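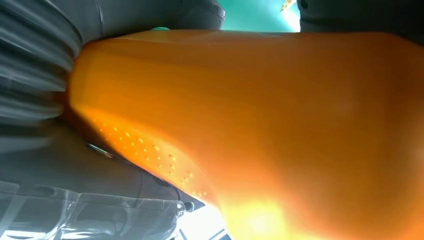 The Prarier Courtside Bottle Carrier holds eight squeeze bottles upright and fits under a standard folding chair on the bench side. It was made for high school and club basketball teams that have no equipment manager and need one person to move all the drinks from the locker room to the floor in one trip. The wells take most bottles with a rounded, tapered shape. A smooth plastic surface slides in and out easily, and a bright color such as orange is easier to pick out during a timeout. The bottles are sold separately.

What it is

A molded tray with a fold-down handle, a removable divider and a drain plug in one corner. The tray is gray. The divider is black. There is a flat panel on each long side for a team name or a strip of tape with jersey numbers on it.

The carrier replaces the older Prarier Bench Tray, which had six wells and a fixed handle. Dividers from the old tray do not fit the new one. If you still own a Bench Tray and need a handle or a plug, we keep a small stock and will send parts until they run out. 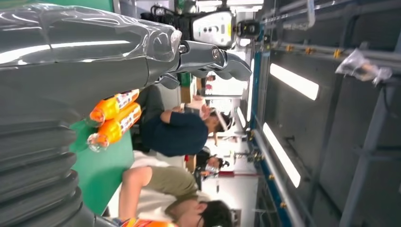

Most teams carry more players than the tray has wells, so two carriers side by side is the usual setup. That gives you 16 bottles, enough for a full varsity roster and the coaches. The carriers lock together along the long side with a clip that comes in the box. When they are locked, lift with both handles. The clip is meant to keep the trays from sliding apart on a hardwood floor and it will not take the weight of a full carrier by itself.

Specifications

Wells: 8
Handle: fold-down, locks upright
Divider: removable, dishwasher safe on the top rack
Drain: one corner plug, push-in
Stackable: yes, empty only
Colors: gray tray with black divider
Price: $60
Made by: Prarier
Sold by: Lo Presti Team Supply, Stitville 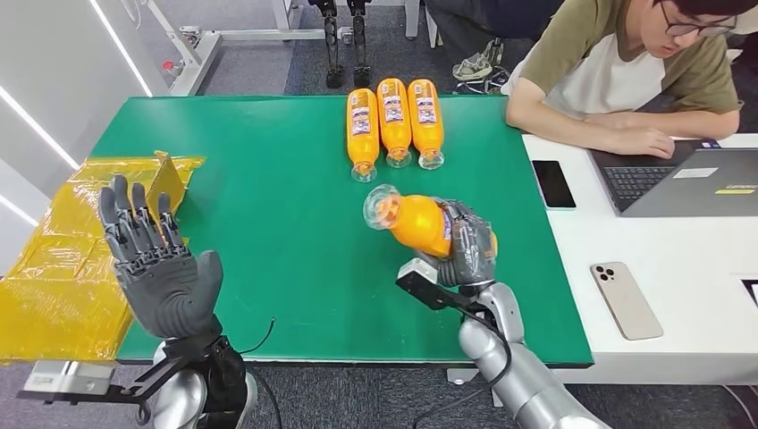 Orange bottle with clear neck and cap, on a green work table.

Setting up on the bench

Put the carrier under the second chair from the scorer's table, with the handle folded away from the court. Officials in some leagues will ask you to move anything that sticks out past the front legs of the chairs. The tray is short enough to stay behind them on every folding chair we sell, but bleacher seating is different and you should check before the game.

Number the bottles in roster order, starting from the handle end. Players learn the position of their own bottle after a game or two. Hermenegildo Carrillo, who coaches the girls' team at Gondberg, puts his guards on the left and his forwards on the right and has kept it that way through two seasons. Any order works if you keep to it.

For road games, empty the tray before loading the bus. Full bottles will stay put on a flat floor but may tip on stairs. The carrier rides best on a seat with the handle up and the belt through it.

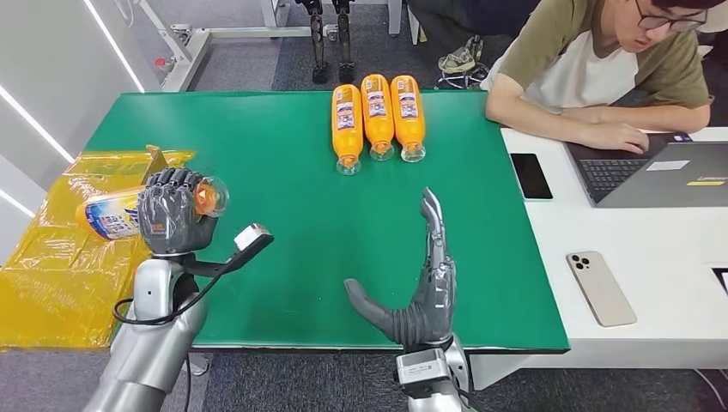

Cleaning takes a few minutes. Pull the divider first, then the drain plug, and rinse the tray with warm water and a little dish soap. Do not use bleach on the panels - it lifts the lettering. Wash the bottles apart from the tray. A bottle laid on its side with the cap still on, like the one with the orange cap and the blue and yellow graphics on its label, should be opened before it is put away, or it will hold a smell by the next practice. Store caps and bottles separately in the off-season.

Replacement parts

Drain plug, handle pin and side clip are sold one at a time. The divider is sold as a single piece. Ask for parts by name and tell us whether you have the Bench Tray or the Courtside Carrier.

Customer comments

"We bought two for the playoffs and used them every game. The clip is stiff when it is new." - Dorota Malinowski

"Good tray. I would like a lid for outdoor tournaments." - Vusumuzi Tshabalala

"The handle pin came loose in the first month. Lo Presti mailed me another one and it has been fine." - Czesław Kaczorowski

Orders and returns

Team orders can be placed by phone or at the counter. Orders for the fall are packed in the order they come in, and anything needed before the first practices in September should be placed by the end of July. Lettering adds a week. Lettered carriers can't be returned unless there is a fault in the tray.

Unused carriers can be returned within 60 days with the box and the clip. We have shipped 1,671 of them so far, and the most common reason for a return is that the customer ordered one when they needed two - in that case keep the first and order another.

For questions about sizes or school billing, ask for Berenice Medrano at the Stitville store.

Page updated May 7, 2022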